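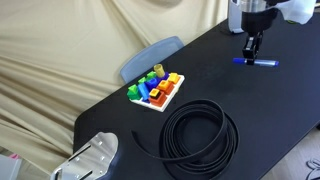 Fig. 1. Black table in place, beige curtain behind it, shape-block set on its white tray.

Section 4: Setting up the table

Okay, you've got the curtain hung and the Urnell table out of its box, so now we get to the fun part! I've done this in my own spare room and in Catriona Carnegie's much smaller one, and the steps came out the same both times.

1. Slide the table up to the curtain and leave 30 inches behind it. You want room for a chair back there, and the folds should hang free (mine kept bunching up until I pulled the table forward).

2. Wipe the top with a barely damp cloth and give it 19 minutes before you put anything down. Black shows every smear — I go over it twice.

3. Put the shape blocks on their tray and set the tray toward the far edge. I like it turned so one corner points at me, but square-on works fine too.

4. Sort the pieces into rows by color. Kids will undo this in seconds, so don't fuss.

5. Get out one marker, the blue one if you have it, and check that the cap is on tight.

Note: The Distbridge curtain comes folded in its bag and it'll look rumpled for a week or so. I tried steaming mine in November and wouldn't bother again.

Caution: Marker on this tabletop is a pain to get off. If it happens, use the Cruickshank cleaner on a soft cloth, wait 60 seconds and wipe toward the nearest edge. No scrubbing pads, please!

Caution: Keep cords flat along the back of the table. A loop hanging over the front is asking for a yank from a small hand.

If the table rocks once everything's on it, go back to Section 3 and redo the feet before you start Section 5.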